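Votside Stories
Home | Fiction | Serials | Submit | Log in

We use cookies to remember where you stopped reading. OK / Settings

The Clean Board

So the first thing I learned at Purketti was that you do not write on Masanobu Takeda's whiteboard before he's had his tea. I learned this with a marker already in my hand.

"Is that for the Hosoda order?" he asked from the doorway.

It was for lunch. I was going to write LUNCH? with a big question mark, because I'd been there two days and didn't know a single person and figured food was a way in. I put the cap back on the marker and said yes, the Hosoda order, absolutely.

"Then you'll want the number," he said. "It's 325."

I had no idea what it was 325 of! But he stood there with his cup, so I wrote it, nice and large, right in the middle. He looked at it for a long time (he looks at everything for a long time, even the microwave) and then he told me to wipe it off.
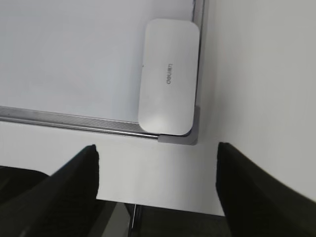 Why did he want it gone so fast? Takeda liked a number to be seen once, remembered, and cleared away before the next person came in and started arguing with it.

I was the next person most mornings, so I got pretty good with that eraser. Up and down, never in circles. Circles leave gray clouds, he said, and gray clouds look like last week. Fine by me. I've always liked wiping things. My mother used to hand me a cloth to keep me quiet at weddings.

Irfan Bangash came over from Cedside in September to fix our shipping mess, and he was a writer-on-boards if I ever met one. Arrows, boxes, little stars, a whole column headed MAYBE. He had the thing full by nine o'clock. I sat at my desk and waited for Takeda's footsteps and honestly felt a little sick.

Takeda came in. He read all of it, top to bottom, while his tea stopped steaming.

"This says 50," he said.

"Fifty short," said Irfan. "On Hosoda. You've been sending the old number for months."

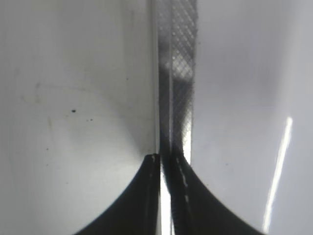 Up close, against all that white.

I'd never heard the room so quiet. I thought about the 325 I'd written and wiped on my second day, and how proud I'd been of leaving no clouds.

Takeda held out his hand, and I gave him the eraser. He set it down on his desk, picked up a marker and added one more star, kind of a crooked one, next to the 50. Then he asked if either of us had eaten.

More fiction on Votside
The Wrong Umbrella
Two Keys for Cedside
My Aunt's Good Scissors
Soup Weather, Part 2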